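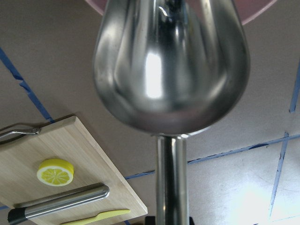
Clerstead, 26 November 2023

**Figure 3.** Wrist camera view of the bar task, with the goblet close to the lens and the lemon slice on the cutting board.

### 4.2 Reflective objects in the student task set

The seven student teams on the Clerstead course each chose a household task and recorded their own demonstrations by teleoperation. All teams worked on a flat, light surface marked with strips of blue tape, and all used the same wrist camera mount. The Uvier team chose drink preparation. Their props include a stainless steel goblet, metal tongs, a yellow plastic knife and a slice of lemon (Figure 3).

The full set holds 3,695 episodes. After removing those with dropped frames or missing gripper readings, 3,343 remained for training. Each team's policy was trained with the Tokia code base at its default settings, apart from the image crop, which was widened so that the tape stayed in view for longer during the approach.

Polished metal was the main source of error. The bowl of the goblet in Figure 3 carries a bright vertical highlight and darker bands round its lower curve, and such patterns shift with every change of camera pose. Students who labelled grasp points by hand tended to agree on the stem and to disagree on the bowl. We therefore defined the grasp target on the stem alone, following the labelling rule in Þorgeirsson's course notes, and asked the Uvier team to relabel 1,000 frames.

A second difficulty is scale. At close range the goblet looms far larger than anything on the board, and the bowl hides part of whatever stands behind it. Policies trained on single frames often lost the hidden object at this point - a short history of past frames reduced the fault but did not remove it. The teams were free to choose the length of this history, so results are reported per team in Section 5 and are not pooled.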